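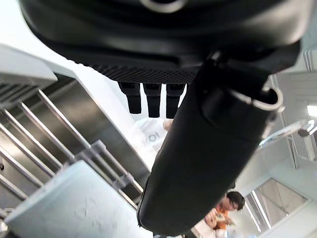

Hi, I'm the person behind Punduvent! We're a team of five and we teach robots kitchen chores by doing the chores ourselves, with the robot's arms and hands following along by remote control. I started it in March with one sink and far too much optimism.

## What we do all day

Mugs, mostly. We've recorded up to 2,000 runs so far — picking up, putting down, all of it — and I still get a kick out of a clean grab. 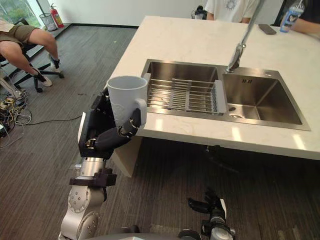
*White mug, left basin. My favorite task.*

Dillano, our control software, records every move the operator makes. Operators swap out after seven runs (tired arms make sloppy lessons), and each run begins with both hands open. 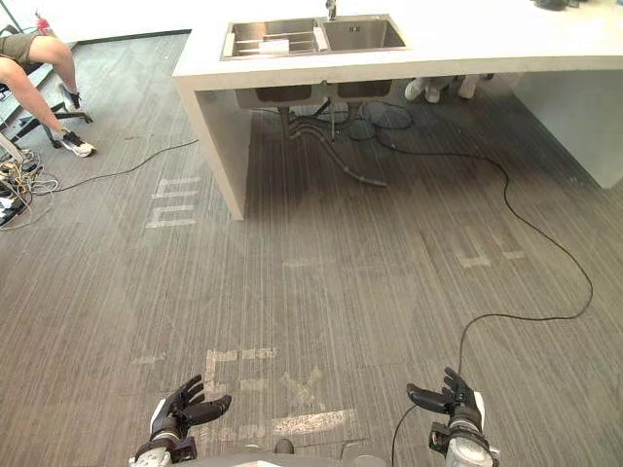
## Come try it

Want a turn at the controls? Write to us at the Prirby office and we'll find you a slot.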